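7. When a gripper loses the towel

The Wudik folding routine reports "grip OK" when the fingers stop moving. Treat that message with suspicion. Fingers that close on a single thread stop moving too, and the log will look fine.
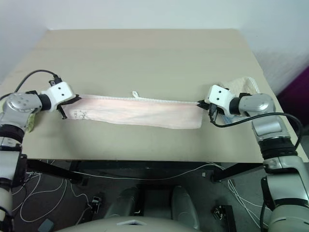 2 min read · Section 7 of 19

Check the grip with the towel stretched between both arms:

1. Press Pause. Do not use Stop – it opens the fingers.
2. Look at both upper corners. Each should sit well inside the fingers.
3. If one corner is slipping, keep your hands off the towel. Press Release, then clear fault 125.
4. Restart at low speed.

CAUTION: Pause does not cut power to the arms. Press the emergency stop before reaching over the table.

Note: The Mayrhofer update is supposed to cure fault 125. We still saw it on almost 19 towels in our Landutberg trials, so keep doing the check by eye.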